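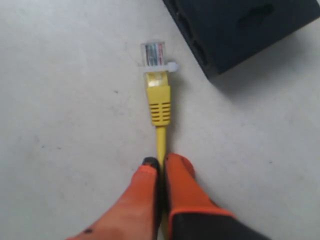 Purska finger kit, version 2 - my review after one month with network cables

Forum: Grippers and end tools > Reviews

giorgia_caputo
Posted in April

Good evening to all. I promised in the other thread that I would write my opinion on the Purska kit when I have used it enough, so I do it now. I apologize in advance for the length.

For those who did not follow: the kit is a pair of orange fingers, a wrist bracket with a small camera, and a software license for one arm. I bought it from Matoušek, the reseller, and paid 300 euros with the shipping. Our task is to take a patch cable from the table and plug it into a network switch. We are a small workshop in Mornthorpe and we test switches that come back from customers, so this movement is repeated all day and people are tired of it.

What I like. The mounting took me one morning, with a coffee in the middle. The holes of the bracket matched my arm without an adapter, which I did not expect after my experience with the old version. The fingers are soft enough that they do not leave a mark on the cable jacket, and I was afraid of this, as my previous metal fingers made a small flat place on the cord each time. The camera sees both fingertips and also a good part of the table in front, so when something goes wrong I can look at the recording and understand why.

What I like less. The fingers are wide. When you hold the cord behind the boot, you hold it well, but the plug is then far from the point where you grip, and it can lean. With a stiff cable this is fine. With a soft cable the plug arrives at the port with a small angle and then it pushes against the metal edge of the port and does not enter.

I kept a notebook. I made 116 insertions with the same type of cable, and 14 of them failed. Almost all the failures were this angle. In the notebook I wrote "nose down" or "nose left", and nose left is the winner by a lot.

The manual is translated and some pages are difficult. There is a table for grip force where the units are missing. I wrote to Matoušek and they answered the same day with the correct page, so I give them a good mark for this.

My conclusion for now is that I keep the kit, but I would not recommend it to a person who wants to put it on the arm and go home. It needs patience. Questions are welcome.

vlasta_balaz

Thank you Giorgia, it is useful to read numbers from a real table and not from the brochure.

I must disagree on one point. You say that the fingers are too wide and this is the cause of the angle. I have the same kit, I bought it in winter, and for me the cause was the place of the grip. If I hold the cord, I have your problem. If I hold the boot itself, on the ridges, the plug does not lean. The ridges are made for human fingers and they work for these ones also.

Did you try this?

giorgia_caputo

Yes, I tried. On the boot the fingers are too close to the front of the switch, and when the plug is almost in, the right finger touches the housing. My ports are in the lowest row, so there is the table below and the neighbor cables at the side. Maybe your switch is standing differently?

vlasta_balaz

Mine is in a rack, at the height of the chest, so yes, it is different. I take back half of what I said. The other half I keep - in my opinion you should still try the boot for the outside ports, where there is free space on one side.

ackroyd_r

Sorry to be the grumpy one. I don't see why anyone pays for this. A set of printed fingers costs next to nothing, you can make them as narrow as you like, and the camera bracket is a rectangle with holes in it. I've been running my own fingers for years.

One failure in every eight or so would get me shouted at. Is that considered good now?

giorgia_caputo

Ruth, I do not consider it good, I consider it honest to publish it. I also did not choose easy starting positions. In many attempts the cable was lying as it fell.

About the printed fingers: I made some. The surface was too slippery for the cable jacket and I spent my evenings gluing rubber on it, and then gluing it again. For a person who likes this work, your way is better. I do not like this work so much.

mirka_kadlec

I want to support Ruth a little and Giorgia a little.

We have two arms, one with printed fingers and one with the Purska kit. The printed fingers were better for the insertion, I agree with Ruth, they are thinner and you see more of the port. But the soft ones were much better for picking up the cable from a coil, when the cord does not lie where you think. They forgive you if you arrive a little beside. So for me the question is which half of the job gives you more headache.

Giorgia, how do you begin your cycle? Do you close the fingers before you go down to the table, or do you travel with them open? I ask because of the zero position. On our kit the fingers lost their zero after some days and I needed to find the reason.

giorgia_caputo

Good question, and I should have written it in the review. I begin with the fingers closed. I bring them over the empty part of the table, away from the cable and the switch, and I close them until they meet. The software takes this as zero. After that I look at the camera to see if the seam between the fingers is straight, and only then I open and go to the cable.

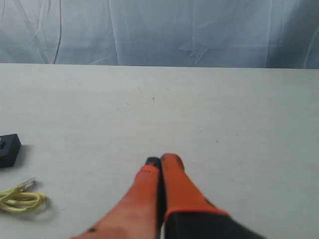

I do this at the start of every session and once more after lunch. In the first week I did it only when I remembered, and the zero was moving a little during the day. I suspect the soft material, that it needs some time to come back after it was pressed on a cord. But it is only my suspicion, I have not measured it, and Purska says in the manual that one zero per day is sufficient.

Also please look at the screws where the finger joins the black body. On mine one was not tight from the factory. Once I tightened it, the right finger stopped moving sideways.

mirka_kadlec

It was the screw! I checked ours this morning and it is the same one, on the right side. I have blamed the software for two weeks. Thank you.

ackroyd_r

A loose screw from the factory, on two kits out of three in this thread. I'll leave that there.

vlasta_balaz

Mine was tight :)

anezka_bartos

Hello, I am new on this forum and I read all with interest. I must decide between the Purska version 2 and the service from Dinside, where they come to you, install everything and train the model for your own cables. The price is much higher, of course, but then I do not have to be an expert.

Giorgia, would you write how your insertion goes, step by step? I would like to understand how much I must arrange by myself. I come from packaging and I have never worked with plugs.

giorgia_caputo

Welcome Anežka. I write it as I do it, other people will have another order.

1. Put the switch on the table with the ports toward the arm and make sure that it cannot slide. I use a strip of double-sided tape. A light switch moves back when you push the plug, and then the force reading tells you a fairy tale.

2. Grip the cord behind the boot. Leave a little distance, so the fingers have room at the end of the movement. The latch of the plug must be on the correct side for your port, so check this before you lift anything. If it is wrong, put the cable down and take it again. Turning it in the fingers does not work for me.

3. Bring the plug in line with the port and stop before it. This stop is the most important moment. Boot, plug and port should make one line in the camera view. If the plug leans to the left or to the right, I go back and correct, I never try to correct while pushing.

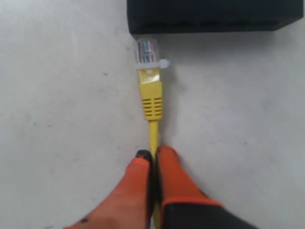
4. Push slowly, with the low force setting. The high setting bends the cord between the fingers and the boot, and you see it only in the recording.

5. Pull back a little with the fingers still closed. If the plug stays, the latch is holding. This test is not in the manual, and I think it should be.

6. Open the fingers fully before you go away. With a half opening the black pad of the left finger can stay in touch with the cord and pull on it.

For your decision: the arranging of the table took me more time than the kit. Dinside would do it for you, but if you change the cable type in half a year, you will call them again and pay again. Please ask them this before you sign.

anezka_bartos

This is very clear, thank you. Point 5 I would never think of. I will ask Dinside about the change of cable.

vlasta_balaz

I add something to point 2. Take cables that were not folded too strongly in the bag. A new one from a tight coil wants to return to its round form, and this gives you the lean also with perfect fingers. I hang mine over a pipe for one night.

ackroyd_r

I was ready to argue with the list and I mostly can't. Point 3 is right and it's where most people get greedy. I would still stop twice, once a bit further back and once just short of the port, and compare the two views. If the plug drifts sideways between them, your approach direction is off and no finger will fix that, bought or printed.

Giorgia, what was your approach direction taught from? The table or the switch?

giorgia_caputo

From the table. I see where you are going with this. The switch was put by eye.

ackroyd_r

Then that's my bet for your "nose left". Teach it from the front face of the switch and run the same test again before you blame the width.

giorgia_caputo

I will do it, with the same cables and the same notebook. If you are right, I will change the part about the width in the review and write your name next to it.

And Vlasta, I will hang some cables on the pipe too, but in a separate series, otherwise I will not know which of you helped me.

mirka_kadlec

Please post the results in this same thread and do not open a new one, I have notifications on. I would also like to know what grip force you use on the cord - my page of the manual still has no units.

giorgia_caputo

I send you the correct page by private message tonight, it is the one from Matoušek.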